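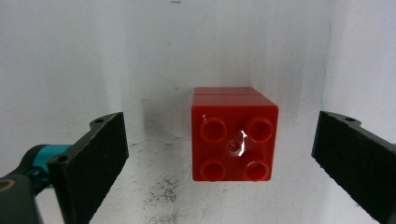
Hand-held gripper comparison (Hayes workshop)

The Hayes hand-held gripper comparison is a bench test of two-finger grippers that I've been running on and off since August, mostly with Morenike Amadi and mostly on small plastic bricks. It's the page people ask me about more than any other on this wiki, so I'm finally writing it up properly. I'm one of the two people doing the tests, so expect opinions in here along with the facts!

Background

A hand-held gripper is the tool end of a robot arm without the arm. You carry it yourself, squeeze the fingers shut, and a camera on the tool records the view. We like them because you can try a finger shape or a pad material in an afternoon, and you don't have to book arm time to do it (booking arm time at Hayes is its own sport).

The two tools in the comparison are the Romon and the Plestura. Both close in a straight line and both take bolt-on fingers. The Romon is lighter in the hand and I reach for it first. Morenike prefers the Plestura, whose trigger is stiffer, and she says she can feel the moment of contact through it. I can't, but her drop count is lower than mine, so she may have a point.

The test object

Our standard object is a red cube made from two toy bricks pressed together, with a two-by-two grid of studs on one face. It's a mean little thing to pick up. The sides are flat and easy, but if you come in turned a quarter of the way around, one pad meets the studs and the contact patch shrinks to four small circles. There's also the seam between the bricks. Grab only the upper brick and pull, and sometimes you come away with half a cube, which we score as a fail (we argued over this one for a long time).

Gloss is the other headache. A shiny brick throws a bright streak back at the camera, and early on our tracking software kept mistaking that streak for an edge. We tried a matte spray on one cube and it helped the tracking, but it changed the grip too, so we went back to bare plastic and moved the lamp.

Fingers and pads

All the fingers in the main run were flat black plates with a dark textured pad on the inner face. Flat plates are dull and they work. We did print a curved pair, which was lovely on round things and hopeless on the cube, and those results are kept on a separate page.

Pad wear matters more than I expected. A fresh pad feels grabby, then it picks up dust and gets slick, and then you wipe it and it's fine again. We now wipe pads every 28 grasps. Before that rule the later grasps in each batch looked worse for both tools, and we spent a silly amount of time blaming the springs.

Camera and controller

The camera rides on the tool and looks out between the fingers, so both pads stay in view as they close. We tried mounting it higher for a wider look and lost sight of the lower part of the cube every time we got close. Lower was better, though you do get more of the gripper body in the corner of the picture, and the software has to be told to ignore it.

Recording goes through a Ziminano controller, a small box that stamps each video frame with the finger opening. It's reliable, but the menu is awful. If you press the save key twice it starts a new session without asking, and I lost a whole evening's grasps that way.

Results so far

We have 3,850 logged grasps across both tools. Straight-on grasps are close to a tie, and I wouldn't pick a tool on that basis. Turned grasps are where they separate: the Plestura holds on better when a pad lands on the studs, and the Romon tends to let the cube roll. Another 116 grasps were thrown out for bad time stamps and don't count toward either tool.

Still open

Softer pads are next on the list, then the same cube on a darker surface. Morenike also wants a run with the trigger swapped out for a motor, and I've said yes provided she does the wiring.

See also: Curved finger trials; Pad cleaning; Ziminano menu map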